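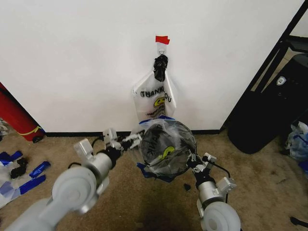
Friederike Hagedorn thinks I have the whole thing backwards. Her comment under my last post said that a bin liner is a rotten test for a robot, that it tells you how good the bag is and hardly anything about the method, and that if the Gidden people wanted to prove something they should have stuck to blocks and pegs like everyone else, where at least two labs can compare notes.

I've been chewing on that for a fortnight (thanks, Friederike, I had other plans) and I still disagree, so let me have a proper go at saying why.

Blocks are lovely. I've spent years of my life on blocks. A block stays the shape you left it, and if your gripper comes in a finger's width off, you can usually see that it has and try again. A thin plastic bag does none of this. It folds over on itself, it hides its own opening, it clings to whatever touched it last. Two arms have to agree about where the mouth of the thing is, and neither of them can pull too hard while they're working it out. If I wanted to know whether a robot had learned something about handling the stuff in my kitchen, I'd hand it a bag long before I handed it a cube!

The Gidden result, for anyone who missed it, goes like this. They collected 1494 demonstrations of a person driving both arms through the job: take a bag, get it open, put it in a small bin, turn the edge over the rim. They trained one policy on the lot. Then they threw away nearly half, kept the 787 in which the operator had fumbled at some point and put it right, and trained a second policy on those. The second one did better. Fewer demonstrations, messier ones, and a better robot at the end of it.

I love this, and I think it matters more than the headline number. For ages the habit in our corner has been to clean the data. Hendrik Shezi, who I shared an office with at Brurnby, used to delete any run with a wobble in it, and I did the same, and we were both rather proud of how tidy our folders were. What we were doing was teaching a machine that nothing ever slips. Then something slipped and it had no idea what to do, and we'd stand there muttering at it.
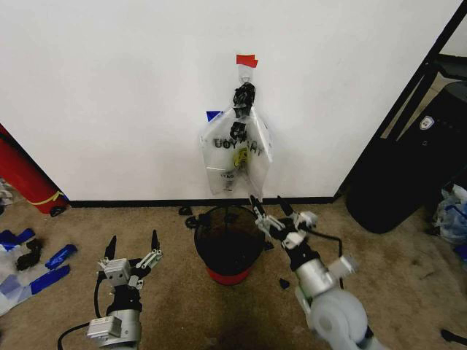 Where Friederike has a point

The bag does matter. Change the brand and you've changed the test, and I can't see a way round that short of everybody buying from the same roll. Xuelian Zou tried to repeat the work at Hadgu with a stiffer liner and got a gap between the two policies so small she wouldn't put her name to it. That bothers me a bit. It might mean that recoveries only help when there's plenty to recover from, in which case the finding is narrower than I'd like it to be.

I'm also grumpy about the scoring. A trial counted as a success if the liner was over the rim all the way round when the clock stopped. Fine, but I've watched the clips they put out, and a liner that's over the rim by a whisker gets the same tick as one you'd be happy to drop a teabag into. Guilan Qian has been asking for a graded score since April, and I'd sign that letter tomorrow. Pass or fail is easy to report and it throws away most of what you'd want to know with a material like this.
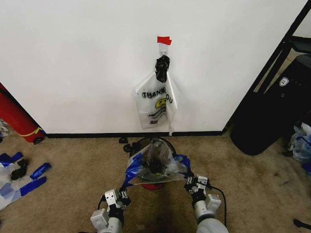 And there's the matter of how many trials you need before you believe any of it. They ran 1021, split between the two policies, and that's generous by the standards of our field, where I have reviewed papers (plural, sadly) resting on 7. So I'm inclined to trust the direction of the result even if I'd quibble over the size of it.

What I'd like next is for somebody to mix the two sets on purpose. Start with the tidy runs, add the fumbles a slice at a time, and see where the curve bends. Rongrong Kang reckons it bends early and then goes flat, and she's usually right about curves, but I'd rather see it done than take it on trust. If you've got two arms and a patient operator at Wotthorpe or anywhere else, please do it and please publish it even if it's dull.

Friederike, I'll do the peg version myself if you'll send me your pegs. My guess is that the fumbles help there too, only less, and I'm quite prepared to be told off in the comments again if they don't.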